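4. Filing a public comment on a local oversight matter

The Plumik comment portal accepts written comments on any item that a city council, county board or state review panel has opened for public input. You need a confirmed account and a street address inside the district. If you have not confirmed your account, go back to section 3.

4.1 Find the item

1. Sign in and select Open Items from the left menu.
2. Choose your city or county. The list shows the newest items first.
3. To narrow the list, type the docket number in the search box. Leave out the letters at the front - for docket LN-392, type 392.
4. Select the title of the item to open its page.

Note: Items marked Pending have been posted but are not open yet. You can read the attached papers, but the Comment button stays gray until the clerk opens the item.

4.2 Write and send the comment

1. Select Comment.
2. Choose Support, Oppose or Neutral. The clerk uses this choice for the tally sheet only.
3. Type or paste your comment. The box holds 763 words. Longer comments must be attached as a file.
4. To attach files, select Add File. You can add two files to each comment.
5. Check the name and address shown at the bottom of the page.
6. Select Send. A receipt number appears on the next page and is sent to your email.

Caution: Comments become part of the public record when they are sent. Your name and city are shown with the comment. Do not include phone numbers, account numbers or the names of children.

4.3 Change or withdraw a comment

You can change a comment for two days after sending it, or until the item closes, whichever comes first.

1. Select My Comments.
2. Find the receipt number and select Edit or Withdraw.
3. Select Send again. Edits are not saved until you do this.

A withdrawn comment is removed from the tally but stays in the clerk's file - the page shows it as Withdrawn with no text.

4.4 Office terminals

Residents without internet access can use the Stallar terminals at the Lenihan County offices. The steps are the same, except that receipts are printed and files cannot be attached. Sign out when you finish.

Questions about terminals go to Fulgencio Solís in the clerk's office. Covers are to be opened by county technical staff only.

Section last revised 22 September 2023.
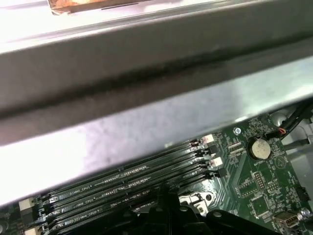
Metal bar and green motherboard inside an enclosure.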